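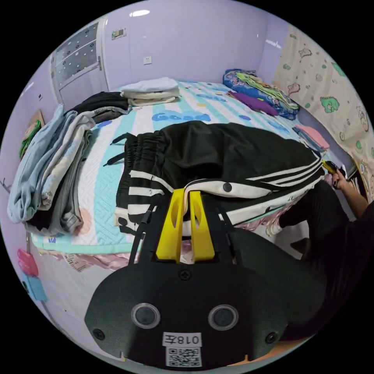 Slide 1: Track pants, mid-pile. Finished stacks on the left side of the bed.

Hi everyone, and thank you for coming to a talk about folding pants! I'm Femi Dauda, I run the home skills evenings at Olaniyan, and I could happily talk about laundry until the lights go off. I've been given a lot less time than that, so let's get going.

(Leave slide 1 up through the intro.)

I want to start with the bed. I love a bed for folding. It's wide, it's soft, and you can build your stacks right on it as you go. Look at the left side of the slide — that's a stack of folded clothes with a light blue hoodie on top. Further back there's a small pile of pale things, and in the far corner a floral blanket that's been rolled up. Everything has a spot. The pants in the middle are the only thing still in a bunch, and they're our subject tonight.

Ask the room: who folds on the bed, who folds on a table, who folds standing up over the basket? (Wait for hands. The basket people are usually shy.)

Why track pants? They're slippery, they're long, and the waistband has its own ideas. Jeans hold a crease for you. Track pants slide right back open. But they do give you one lovely gift, and that's the stripe down the side. If your pair has stripes like the ones on the slide, use them as your guide line.

Hold up the demo pair. Go slowly here, last January I rushed it and the back row missed the whole thing.

Find the waistband first. Tuck the drawstrings inside so they don't trail out of the stack later. Hold the pants up by the waist, give them a good shake, and lay them down with the waist at one end and the legs running straight away from you.
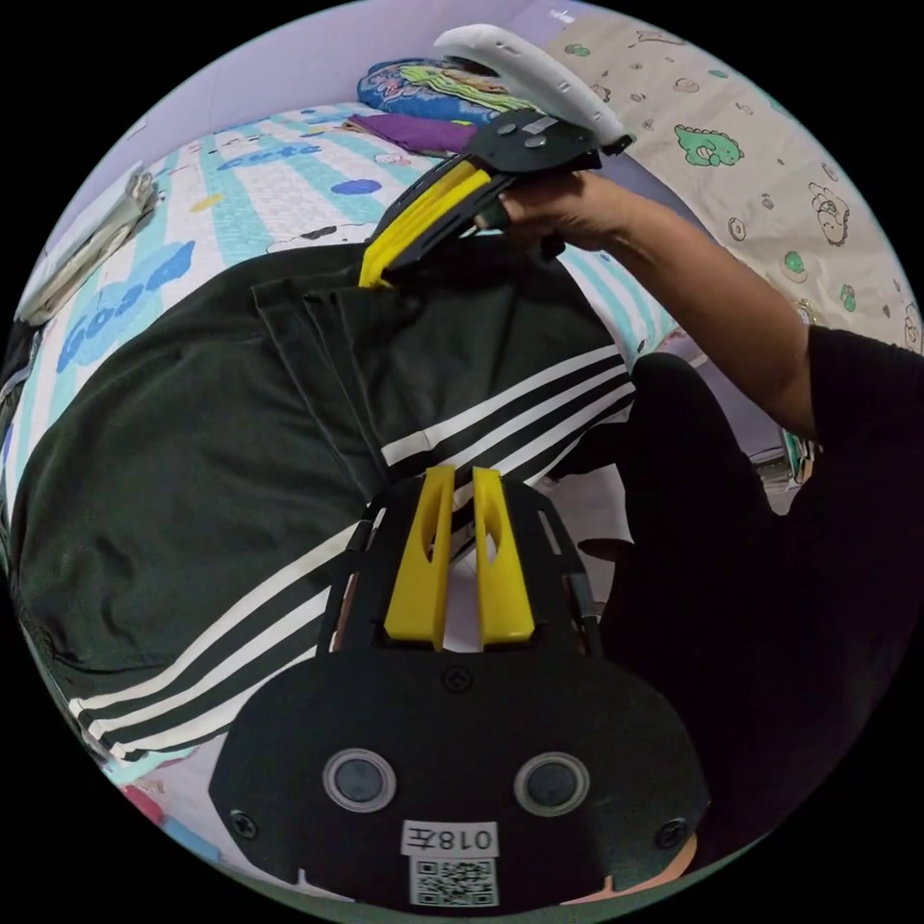

Slide 2: Dark track pants laid across the bed, held at the top edge.

(Click, then stop talking for a moment so people can look.)

See how much of the bed a pair of pants takes up once it's lying across it? Give it the room! I used to fold in a tiny corner next to the pillow and wonder why I kept getting lumps. Keep hold of the top edge while you smooth, and sweep your free hand down toward the ankles. Long strokes. The fabric will follow you.

Next, one leg over the other, so the side stripes meet. Fold the crotch point in to make a straight edge. Then bring the ankles up to the waist, and fold in half again. For a drawer where things stand on end, do thirds for that last part.

Pass around the two practice pairs now. One goes left, one goes right. Let people have a try on their laps, it's more fun and it gets noisy in a good way.

Stacking, if there's time: heavy things at the bottom, hoodies on top with the hood folded in. Blankets I roll, same as the one in slide 1. A roll sits nicely against a wall and you can grab it with one arm.

Questions. Somebody will ask about fitted sheets. Tell them that's the next talk, and yes, I'm very excited about it. Spare handouts are on the chair by the door.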